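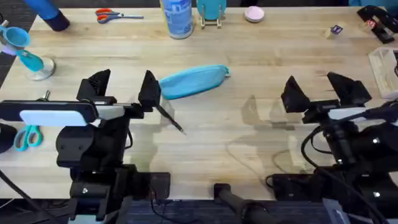 Dotavance 4: a sales tracker for small publishers
Reviewed November 17, 2023

We publish translated fiction from a two-room office and have 217 titles in print. Until this fall our sales were kept in a spreadsheet that only Stellan Lundgren fully understood. In September we moved everything to Dotavance, and I have used it daily for two months.

The import took most of a week. Dotavance wants one row per ISBN, and our paperbacks and e-books shared rows, so those had to be split by hand. Nearly 200 of them went through cleanly after that. The rest had old distributor codes and needed fixing one at a time.

Once the data is in, the program is quick. Returns are charged to the month the books were shipped, which our old sheet never managed. You can also log event sales separately — festival tables, author readings, school visits — and see them next to the bookstore figures. For us those sales are a fair part of the year.

Royalties are weaker. Split contracts between author and translator work, but an escalating rate has to be set up as two separate contracts with an end date on the first. The manual covers this in one paragraph. Support answered my question in a day and sent the same paragraph.

Export to PDF is fine. Export to Excel drops the leading zeros from account numbers, and I have not found a setting for it.

I tried Setora last year. It has better royalty statements but charges by the title, so a long backlist gets expensive. Dotavance charges by the user, and we have two.

We are renewing for a year. If most of your contracts have escalators, ask for the trial first and enter your worst one.

Gunvor Sundqvist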